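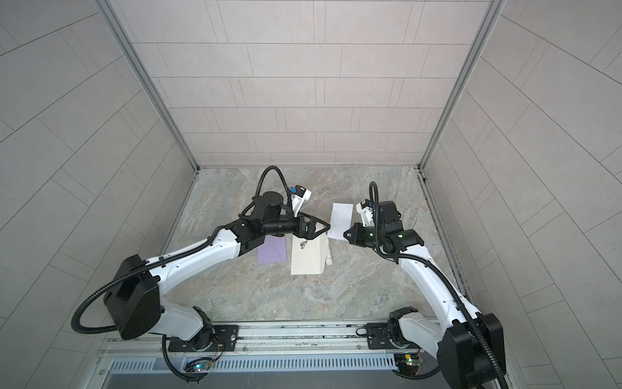
종이 접기에 다시 빠졌습니다. 아니, 다시라고 하기도 뭐한 게 초등학교 때 학 접다가 그만둔 게 전부니까 거의 처음이나 마찬가지예요. 2월에 서랍 정리를 하다가 오래된 편지지 묶음이 나왔는데, 버리기 아까워서 반으로 한 번, 또 반으로 한 번 접어 본 게 시작이었습니다. 그날 밤 새벽 한 시까지 앉아 있었어요!

처음엔 유튜브를 틀어 놓고 따라 했는데 저한테는 너무 빨랐습니다. 멈췄다가 돌렸다가, 손에는 종이를 쥐고 있으니 팔꿈치로 스페이스바를 누르고. 그래서 동네 헌책방에서 얇은 도안집을 한 권 샀습니다. 도안이 28개 실려 있고 지금까지 12개를 접었어요. 순서대로 하지는 않고 마음 가는 대로 펼칩니다. 상자, 봉투, 작은 접시 같은 쓸모 있는 것부터 했고 동물은 아직 무서워서 미뤄 두는 중입니다. (개구리는 한 번 해 봤는데 뛰지 않았습니다. 그냥 앉아 있더라고요.)

## 종이 이야기

제일 재미있는 건 역시 종이 고르기예요. 색종이만 있으면 되는 줄 알았는데 세상에 종이가 이렇게 많을 줄이야. 요즘 제일 좋아하는 건 크림색 종이입니다. 새하얀 종이는 접힌 자리가 차갑게 보이는데 크림색은 그림자가 부드럽게 져서, 그냥 반으로 접어만 놔도 뭔가 만든 것 같은 기분이 들어요. 회색 돌무늬 바닥 위에 올려놓았을 때도 참 예쁩니다. 저는 이 조합이 정말 마음에 들어요.

자주 가는 문구점은 '이시아(Isia)'라는 곳인데, 낱장 종이를 얇은 서랍에 넣어 두고 팝니다. 서랍을 하나씩 열어 보는 재미에 갈 때마다 한 시간은 그냥 지나가요. 지난번에는 네부니아(Nevunia)라는 이름이 붙은 종이를 샀습니다. 살짝 까슬까슬하고, 접을 때 사각 소리가 나요. 이 소리가 너무 좋아서 필요도 없는 봉투를 여섯 개나 접었습니다. 편지 쓸 사람은 두 명밖에 없는데 말이에요.

반대로 서스데일(Susdale)이라는 두꺼운 종이는 저랑 안 맞았습니다. 색은 정말 고운데 두 번만 겹쳐도 모서리가 벌어져요. 카드로는 딱이고 접기에는 좀 고집이 셉니다. 그래도 남은 종이는 책갈피로 잘라서 쓰고 있어요.

## 접으면서 알게 된 것들

- 첫 번째 접는 선이 제일 중요합니다. 여기서 1밀리만 어긋나도 여섯 번째쯤에서 복수당해요.
- 손톱보다 숟가락 뒷면으로 누르는 게 깔끔합니다. 뼈로 만든 접지 도구도 있다는데 저는 아직 숟가락파예요.
- 망친 종이는 바로 버리지 말고 펼쳐 보세요. 접힌 자국을 따라가면 어디서 틀렸는지 다 보입니다.
- 손이 건조한 날이 오히려 잘 됩니다. 핸드크림은 다 접고 나서!

저는 종이를 가지런히 쌓아 두고 한 장씩 꺼내는 사람이 못 됩니다. 그냥 바닥에 흩어 놓고 그때그때 눈에 들어오는 걸 집어요. 접다 만 것, 자투리, 완성한 것이 다 섞여 있어서 치울 때 한숨이 나오긴 하는데, 이상하게 이렇게 어질러 놓아야 손이 잘 움직입니다. 자투리 옆에 다른 종이가 우연히 겹쳐 있는 걸 보고 '어, 이 두 장으로 상자 뚜껑이랑 몸통을 하면 되겠다' 싶을 때가 있거든요. 깔끔한 책상에서는 그런 일이 잘 안 생겨요.

양면으로 접는 선을 잡는 것도 요즘 연습하고 있습니다. 왼손으로 한쪽 끝을 잡고 오른손으로 다른 쪽을 가운데로 모으는 동작인데, 양손 속도가 다르면 종이가 꼭 비뚤어져요. 저는 오른손이 성질이 급합니다. 40번쯤은 연습해야 손에 붙는다고 도안집에 적혀 있던데 그 정도면 해 볼 만하지 않나요?

다음에 도전할 건 야신스카(Jasińska) 상자라고, 도안집 맨 뒤에 나오는 육각형 상자입니다. 풀 없이 종이 여섯 장을 서로 끼워서 만드는 건데 설명 그림이 네 쪽이나 돼요. 벌써 두 번 실패했고 세 번째 종이는 이미 재단해 뒀습니다. 혹시 이거 접어 보신 분 계시면 네 번째 조각을 어느 쪽에서 끼우는지 댓글로 좀 알려 주세요. 저는 거기서 매번 전체가 풀려 버립니다.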